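Subject: Re: [setbuilders] Saha short prints and the Rarbridge swap

I had a few replies off list after my last message, so I'm putting the answers in one place. The message I'm replying to is quoted at the bottom.

The base set is settled as far as I'm concerned. The Saha checklist ends where the printed card says it ends, and the higher numbers people keep seeing in auction titles are the team stickers, which were numbered to follow on but were sold in their own packs. I don't count them toward a complete set. If you do, say so in your want list so we know what you're asking for.

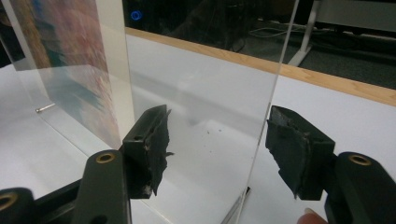
1. Short prints

The goalkeepers are the hard ones. I opened two sealed boxes last winter and pulled 2 goalkeepers between them, both the same card. I have seen it claimed that every card in the back half of the set is short printed. My boxes don't support that. The midfielders from the back half turned up as often as anything else.

The foil version is a separate question. The foil is on the team name only, and under a desk lamp it is easy to miss. Check any lot you bought before April, before people were pricing them apart.

2. Iva reprints

Iva put out a reprint run of the same design, and these do get mixed in. The stock is thinner and the back is a brighter white. The copyright line is one line on the Iva cards and two on the Saha cards. Go by the copyright line. Color fades and stock is hard to judge from a scan, but the line is either there or it isn't. I don't mind trading for reprints to fill holes, one for one against commons, if they are labeled.

3. Storage

Someone asked what I keep the set in. It's in Bernitura pages, nine-pocket, in an ordinary binder with square rings. The Saha cards are a hair wider than standard and go in snugly. Put them in from the top with the page lying flat and they won't catch at the corners. I would not use the side-loading pages for these. The doubles are in a cardboard box, sorted by number, with no sleeves.
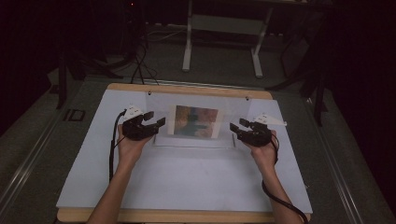
Clear panel upright at the far end of the board.

4. Rarbridge

The hall is open from 12 and the swap tables are along the back wall, past the dealers. Table space is first come. Bring your list on paper, as the phone signal in there is poor. I'll have the doubles box, and I can bring the sticker packs if anyone wants to look through them. Please tell me ahead of time, they're in a different closet.

Trade terms are the same as before. Commons one for one. A goalkeeper is worth 25 commons to me in either direction, and I'll go lower if the corners are soft. I don't need foils. I'm not selling any of it for cash this time.

Still wanted: the away-kit goalkeeper, the stadium card with the unmarked back, and any wrapper that has the contest panel intact. Creases on the wrapper are fine. 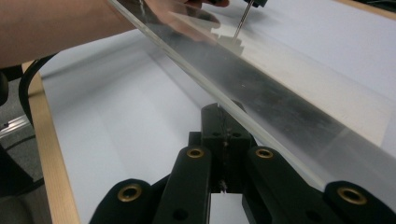 Earlier on the list, a member wrote:

> I'm down to the last page of the Saha set and can't tell if
> I need the high numbers or not. One dealer says they're part
> of the set and another says they're stickers. Also, is there
> any trick to telling the Iva ones apart? I bought a lot that
> I think is mixed. The backs don't all match.
>
> I have plenty of defenders to trade and will be at Rarbridge
> if there's a swap this year. Does anyone know what time the
> tables open?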